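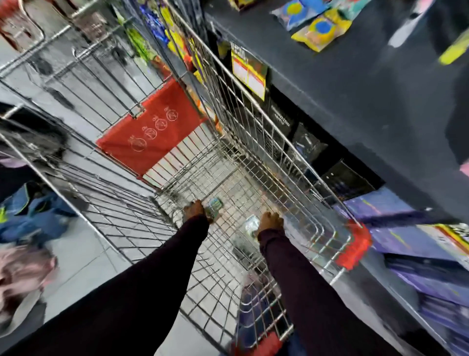 Both hands on the bar, heading down the aisle with a few things in the cart.

What should I look at (and ask) at a robotics open day if the demo is grocery shopping?

Toshiko Tanabe
Posted 4 Jun 2025

Hi all, hoping somebody on here has been to one of these. My sister-in-law got me a spot at the open day at Nirum, out at the Stodness building, and I'm taking my two kids (9 and 13) plus my dad, who drove a forklift for most of his working life and has opinions about machines. The sign-up page says the main demonstration is "everyday shopping." So pushing a cart, taking stuff off shelves, getting it to the checkout, that kind of thing.

I'm excited but I also don't know what I'm looking at! To me pushing a shopping cart is the least impressive thing a person can do. I do it half asleep. My 13-year-old has seen all the backflip videos and already asked why we'd drive over there to watch something go shopping. I didn't have a good answer for him, except that I'd be a lot happier with a robot that does my groceries than one that does backflips.

So what's hard about it? What should I be watching for so I can point it out to the kids? And are there questions that get a real answer out of the staff? I went to a factory tour once where every single thing I asked got me "great question, we're very excited about that," and I'd like to do better this time.

Also any practical stuff. The page says the slots are 41 minutes, which is a weird number, and there's something about choosing between the floor group and the balcony group. I have no idea which to pick.

Thanks in advance!

ljungberg

Balcony. Floor is crowded.

As for what's hard, it's the wheels. Everybody looks at the hands, but a cart with swivel casters in front doesn't go where you push it, it goes sort of near where you push it, and you fix that without noticing. A machine has to notice. Watch what happens at the end of an aisle.

Don't bring a big bag, they made me put mine in a locker.

Hélène Simard

I went to the January one with my daughter's class (I was a parent helper, so I spent half of it counting heads, but I did see the shopping part twice because we had two groups). I don't work in robots, I work in a dental office, so take this as one visitor to another.

First thing, tell your son it's slow. If he goes in expecting backflips he'll be bored by the second shelf. If he goes in knowing it's slow, he'll start to see why, and that was the fun part for our kids. There was a moment where the robot was reaching for a package and just stopped, hand in the air, and the whole class went dead quiet. Then it shifted over a little and tried again. They cheered! Over a box of crackers!

Things I'd point out to the kids:

The grip on the cart. You'd think you just hold the bar and walk. But watch whether both hands pull the same amount. When they don't, the cart starts to drift toward the shelf, and one hand has to push a bit more to bring it back. One of the staff had the kids try pushing a cart with two fingers of each hand so they could feel it. I tried it too and steered straight into a display, so there you go.

Shiny packages. Our guide told us anything wrapped in foil gives the cameras trouble, as the light bounces off it differently every time it moves. Plain cans and tubs are easier, and chip bags are a pain for another reason: they squash. Once you know that, you look at a regular snack aisle in a whole new way. My own pantry is apparently about 83 percent robot trouble (my daughter went through it when we got home).

Looking through the wire. This one I never would have thought of. A wire cart is full of holes, so the robot sees the stuff in the basket, and the floor, and the bottom shelf, all chopped up into little squares. It has to work out which bits are in the cart and which are behind it. Ask them about that. The woman I asked lit up and talked for ten minutes and I understood maybe half, but it was a real answer.

Other people. On our day two of the staff walked up and down the aisles like ordinary shoppers, stopping in the way, changing their minds, the usual. See what it does when somebody steps around a corner. Ours stopped a good way off. One of the dads thought it was too cautious. I thought it was about right, I wish more people at my store did that.

On questions. The ones that worked were the small, specific ones. "What did it get wrong this morning?" got us a great story about a jar. "How many tries did it take to learn the cart?" got a number, 500, and then a long and pretty honest explanation of what counts as a try. "When can I buy one?" got exactly the answer you had on your factory tour. Your dad should ask what happens when someone hits the stop button, because they'll show him, and if he's a forklift person he'll want to see it.

Another good one: ask how it's taught. They told us a lot of it starts with people doing the same chore, over and over, with somebody recording it. My daughter was very taken with the idea that a person could have pushing a cart as a job. She's practicing.

Floor or balcony: I disagree with Ljungberg, sorry! With kids I'd pick floor. From the balcony you see the whole route, which is nice, but you can't see the fingers at all and a 9-year-old will be leaning on that rail the entire time. If they let you split up, put your dad on the balcony (there are chairs) and take the kids down.

Practical: the 41 minutes includes the safety talk, so get there early. Parking at Stodness fills up, and the overflow lot is across a road with no crosswalk. Closed shoes for the floor group, they do check. There's a minimum age on the floor too and I think it was eight, so you should be okay, but call them — I'm going from memory. The snack stand only took cards.

Toshiko Tanabe

Thank you both, this is so much better than I hoped for. I called, and yes it's eight, and yes we can split up, so Grandpa gets his chair. I read the part about the wire out loud at dinner and my 13-year-old went and got the laundry rack and stood looking through it, which I'm taking as interest. Hélène, what was the story about the jar?

Hélène Simard

It picked the jar up fine and put it in the cart fine, and then it didn't let go. So it rolled on down the aisle with one hand on the bar and the other still down in the basket holding a jar of pickles. They had to stop it and start over. Have them tell it, they do it with the arms.

nellum_fan14

Go to the Nellum one instead, its better and theres parking. They do a kitchen not a store though. Dont know if they still run it

ljungberg

I stand by the balcony. But she's right about the shoes, and get there by the first call for your slot, they don't let people in once the safety talk starts.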